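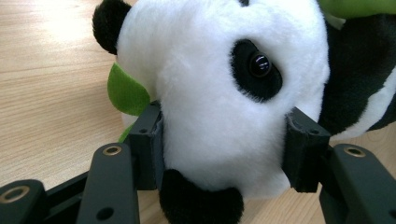
Soft objects ought to have their own scoring column, according to a reader from the Haverford club, because a hard cube either stays between the pads or drops, and a plush toy can be held badly for a long time before anyone notices. The same reader asked for the class notes to go up with the gallery, so they are given here in short form.

Vilcombe Robotics Class – Gripping Project, Gallery
Last updated: November
Shares: 5 | Comments: 8

The project ran over one term and dealt with a single question: how to pick up and hold an object that changes shape when it is squeezed. Students worked in groups of 4 with a hand-held two-finger gripper. The tool is moved by hand, so the pupil supplies the path and the gripper supplies the hold. Motion planning is left for the spring course.

Plush panda, held by the head
Two black finger pads close on the white fur of the head, one on each side, and the fur bulges between them. The bulge is what the groups were asked to record. It gives a rough idea of how far the filling has been compressed, and it can be judged by eye.

Linkage
The dark arms below the pads have holes lined with brass-coloured inserts. Groups drew the linkage on squared paper before using the tool and marked each pivot they could identify. Marks were given for a drawing that another group could follow without asking questions.

Notes on the method

The task sheet, called the Jadcombe sheet after the school that first wrote it, sets out a fixed order. The object is laid on the table at any angle. The gripper is brought in with the pads open, closed until the object is held, raised, kept still for a count of 8, and lowered. A hold is scored only when the object is back on the table and the pads are open again. Dropped objects score nothing for that attempt, and the attempt is not repeated.

Each group made its attempts in sets of 5 and changed operator between sets. The class log ended with 215 entries. A few of these have no entry in the grip point column and were left out of the averages, though they are still in the log for anyone who wants to check.

Grip point was written down as head, body or limb. This turned out to be too coarse. Two attempts marked "head" could differ a good deal in how the toy was turned relative to the pads, and the sheet had no space for angle. Next term's version has a small circle on which the operator draws a line. Loose parts such as ears and sewn-on pieces are to be logged separately when they lie near a pad.

Closing force was not measured. The gripper has no force reading in the set-up we used, and estimates from the operators did not agree with each other. One group suggested putting a strip of modelling clay inside a cloth bag and measuring the dent afterwards. This was tried once, gave a usable number, and made a mess of the bag. It may be worth repeating with a thicker cloth.

Club meeting with Haverford

The Zastach challenge has a soft object round this year, and the two clubs have agreed to practise for it together. Vilcombe will bring the log and the drawings. Haverford will bring its own set of objects, which are mostly harder and smaller than ours – wooden blocks, bottle caps, a sponge. The first session is planned for the afternoon, starting at 4, in the upstairs workshop.

Pupils who want to take part should have completed the linkage drawing and at least one full set of attempts. Those who missed the sets can make them up at lunch. Please put the pads back in the open position before storing the tool, and write the group letter on every page of the log, including the ones with only a sketch.

The blank task sheet and the scoring table are available from the class page. Corrections to either should go in the comments below, with the line number.

8 comments – show all
Share this page

This site uses cookies to remember your settings. By continuing to browse you accept their use.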